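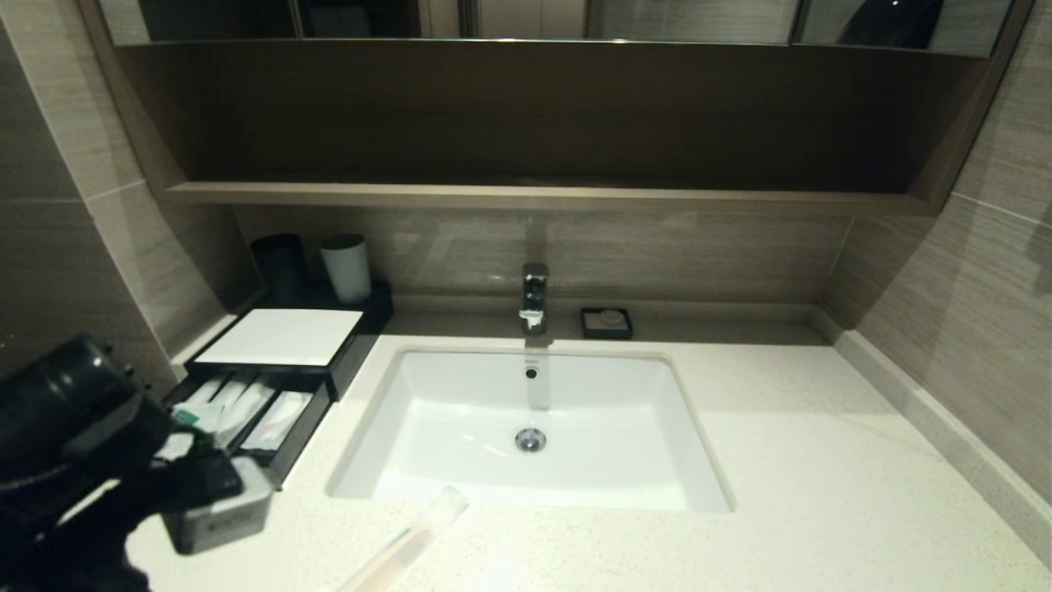
Thursday, July. Bistum bathroom, arm on the vanity job.

Started with the left arm still in the state it was left in after the last session: gripper closing late, and a squeak at the wrist on the way back from the mirror side of the counter. Jobs for the day were to find the squeak, redo the finger zero, check the wrist camera mount and get the cable out of the way of the elbow. Notes in the order I did things, which wasn't the best order.

Power and brakes first. E-stop tested from both sides of the door. The one on the hallway side needs a firm push and it isn't obvious when it has latched. Put a strip of tape on it and wrote PUSH HARD. Pusent have a replacement button on the shelf, ask for it with the next parts box.

Brought the arm up slowly with the speed limit on. No faults at boot. Joint temperatures normal. Ran the slow sweep over the vanity with the gripper empty and a hand near the stop. Squeak came twice, both times with the wrist rolled toward the faucet and the forearm low. Nothing when the same roll is done up high. So it isn't the bearing, or at least not only the bearing. Pushed sideways on the wrist cover with a finger while it rolled and the squeak went away.

Took the cover off. One of the cover screws was in crooked and the lip was touching the joint housing when the arm is loaded in that direction. There is a shiny rub mark on the inside of the lip. Ran a file over it, cleaned out the dust, put the cover back with fresh screws. Torque by hand with the small driver, they go into plastic and the threads are already tired. If they strip next time, use inserts. Don't go up a screw size, the boss is too thin and it will split. Ask me how the cover at Skaltorbridge looks.

Sweep again, low and high. Quiet.

Finger zero. The late close was easy to see on the log: commanded position drops, current stays flat, then everything happens at once. Play in the linkage or a bad zero, and the zero is quicker to check. Homed the gripper open, then closed it on nothing. It stopped short of where it thought closed was. Loosened the horn, moved it one spline, tightened, homed again. Better but now the tips met before the pads did, so the grip was all at the ends. Backed it off in software instead. Offset is now 2 lower than the value in the config from June. Saved it under the arm's own config and not the shared one. Please don't copy the shared one over it.

Pads: one was lifting at the corner. Peeled it, cleaned with alcohol, stuck a new one down and clamped it over lunch. The Lazarević pads hold better than the old ones on smooth packaging but they pick up lint, and there is plenty of lint in a bathroom with towels going through it. Wipe them at the start of each session. Damp cloth, then dry. No soap, it leaves a film and then the thin plastic sleeves slide straight out.

After lunch, linkage. Looked at it through the wrist camera while opening and closing at low speed, which is a good way to do it because you can keep your head out of the work area. Rods move freely. There was one wire that came close to a link on the way closed. Tied it back with a small loop of lacing cord, not a zip tie. The zip tie tails in there are what chewed the insulation last time.

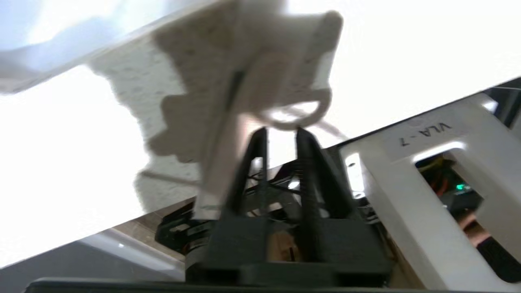
Wrist camera, fingers closed on the white piece. VLA-7 arm segment at right, green LED on.

The LED is the fast check for this board. If the arm is powered and the LED isn't lit, look at the connector before anything else. You can check it through the opening in the segment without taking anything apart. The yellow and orange bundles in there should stay slack enough to move with the joint. I pulled lightly on each and none of them came tight through the full roll. The dark cable has the least spare length. Left it alone for now. If it is ever replaced, order it a bit longer.

Wrist camera mount. Checked by moving to the marked pose over the basin and comparing with the saved reference. View had crept round a little. The mount has slots where it should have holes, so it can always do this. Lined it up again, tightened both screws, paint mark across each head so we can see next time if they have turned. Exposure is still a problem. Anything the gripper lifts up toward the ceiling light ends up against plain white, and the outline of the object goes soft. Tried a lower fixed exposure and then the fingers are too dark to see the ridges on the right one. Went back to auto. Someone with more patience could try a diffuser on the light.

Head camera is fine. It gets the basin, the drawer and the ledge with the soap dish without moving, so I didn't touch the tilt. The mirror confuses the depth along the back edge. I drew the keep-out zone so the arm doesn't plan into it, and also brought the zone down a little to cover the wooden shelf under the cabinet. The planner had been happy to pass very close under that. The forearm is fatter than the model says once the cable is strapped on, so give it room.

Cable at the elbow. It was strapped on the outside and rubbed the counter edge whenever the arm reached down to the left corner by the organizer. Moved it to the top side with hook and loop straps, 2 above the elbow and one below. Slack loop between them sized with the elbow fully bent. Checked it at full stretch, no pull on the plug.

Test run. Pick small packaged item from the open drawer, lift, put down in front of the basin, return. 30 cycles at half speed. Two drops, both on the slim sleeves, both when the grip landed on the loose end of the wrapper and not on the thing inside. I don't count that against the gripper. No late closes. Motor current on closing has the normal slope again. Wrist quiet all the way through.

Then a few at full speed, not logged. On the way back over the faucet it overshoots slightly and I don't like how near it gets to the spout. Added a waypoint higher up. Costs a bit of time per cycle. Leave it in until the keep-out for the faucet has been redone, the current box is too small on the lever side.

Also wiped down the arm and the base, and dried under the base plate. Check there again after the counter gets cleaned. Water runs to the front and sits under the plate.

Open:
- hallway e-stop button, Pusent
- inserts for wrist cover, plus spare cover if Skaltorbridge can give one up
- faucet keep-out, lever side
- more Lazarević pads, we are on the last pack
- linkage play not measured, only looked at. Needs the dial gauge, which is still at Skaltorbridge
- merge the gripper offset note into the setup sheet

Parked folded, brakes on, power off at the wall at 5:40. Config backed up to the Bistum folder.

2 comments
Share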